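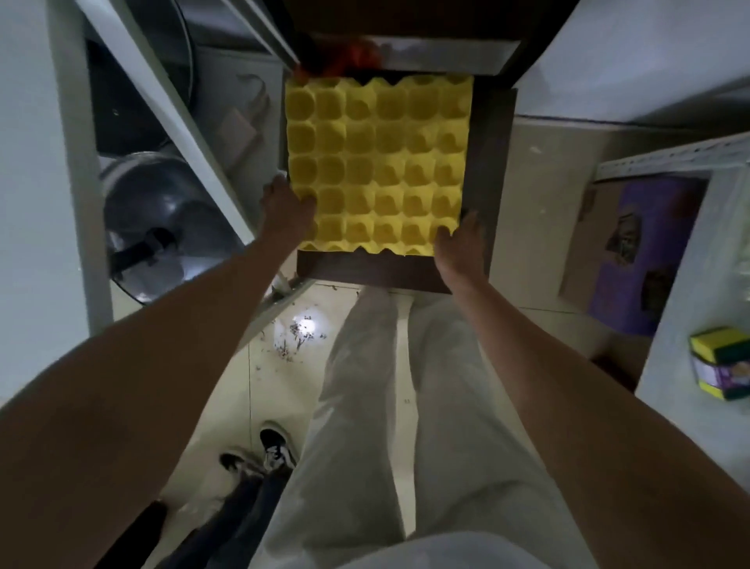
Up at five. Rifle in the truck by ten past, mat, spotting scope, the old jacket with the elbow gone. Forgot the sling. Went back for the sling. Forgot my coffee on the roof and drove off with it up there and heard it go at the first turn.

Sixty-three miles to Mangate. I'd never shot there. None of us had, not since the big fight over the Adugna Cup, which was before my time and which the old guys at Nenholm will not talk about except all the time. Something with a scorecard. Something with a pencil.

Anyway the cup was back on. Four shooters a side, prone, fifty yards. I was fourth because the real fourth had a kidney stone.

"Just don't embarrass us," our captain said at the gate. She was chewing a straw. "You shot 552 in June. Shoot that."

"And if I don't?"

"Then shoot better."

Mangate had a nice range. I hated that. Covered line, gravel raked, electric carriers that hummed the targets out and back. At home we walk. They had a banner for Kasport, who'd given them jackets, all matching, dark green. Our side looked like people waiting for a bus.

Got my lane. Number seven, far end, next to a kid with braces and a rifle worth more than my truck. She nodded at me. I nodded. Loaded the block. Dropped two rounds in the gravel, left them.

Sighters. High and left. High and left. Clicked down four. Low. Clicked up one and quit messing with it.

Then the range officer called it and everything went small, the way it does. Front ring. Black dot. Breath going out. I don't remember the first string. I remember my left elbow on the mat right were the padding was gone, and a stone under it, and thinking, move it. And not moving it.

Second string the wind got up. The flags went flat and then limp and then flat. The kid stopped. I could hear her stop. She just lay there waiting with her cheek on the stock, and I thought, she knows something, so I stopped too. A whole minute. Then she fired and I fired. I shot the rest of that string off her like a guy following taillights in fog.

Not illegal. I looked it up after.

Scoring took forever. They did it indoors, a long table, both captains bent over the plugs and not saying a word to each other. The cup sat at the end. Smaller than I'd pictured. Dented on one side. Seventeen names scratched in it, and then a blank stretch of silver — all those years.

We lost by three points.

Three. I went through my card in my head and found them all, easy, found ten of them. Our captain shook hands down the line. When she got to the oldest one over there, a man with a hearing aid and his jacket buttoned wrong, he held on to her hand and said, "It was my pencil."

She didn't say anything for a bit.

"I know it was," she said. "Dad always said so."

"Is he here?"

"In the truck. He wouldn't come in."

The old man went out without his hat. We all sort of drifted to the window and then pretended to be packing up. The truck door opened. Stayed open.

The kid came over and asked what I'd shot. I told her. She said I'd have done better if I moved the stone.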